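Notes for the Drarkard talk, Zuleica Cavalcanti

Slide 1. Say hello, thank the organizers, wait for the folks in the back to find a seat. Mention that I'm with the Astus project and that I'm happy to take questions as we go along (I really am, so please do wave at me!).

Slide 2. Start with the numbers and then go slowly. We set out in August to collect 200 examples of a person working at a table with two hand-held grippers, and we ended up with 591, partly because we kept changing our minds about what a good example was. Tell the story of the first week here, when everybody moved so carefully that the learning system would have picked up all our hesitations along with the task. Let people laugh, then move on.

Slide 3. Leave this one up for a good while and let the room look at it before I talk.

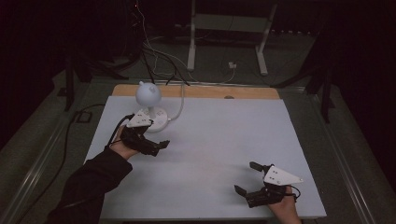 At the table: one gripper in each hand, the right one open wide.

Talk about the hands first. A person holding the grippers can feel when a motion is awkward and will fix it without thinking, and that is so much of what we want to record. Then the white board, which I'm fond of. We tried busier surfaces early on and I spent a lot of evenings sorting out the results, so now we begin plain and add clutter later. Point out the cables too, and own up that I have tripped over plenty of them.

Slide 4. What we keep and what we throw away. A fumble followed by a recovery stays in. A session where somebody stopped to chat comes out, even if the chat was lovely. Explain that each collector does 7 practice runs before anything counts, and that we came to that number by arguing.

Slide 5. Comparison with the Vlček set. Be generous here, they were kind enough to share their notes with us and they had far less time. If I'm running long, skip the second chart and go straight to questions.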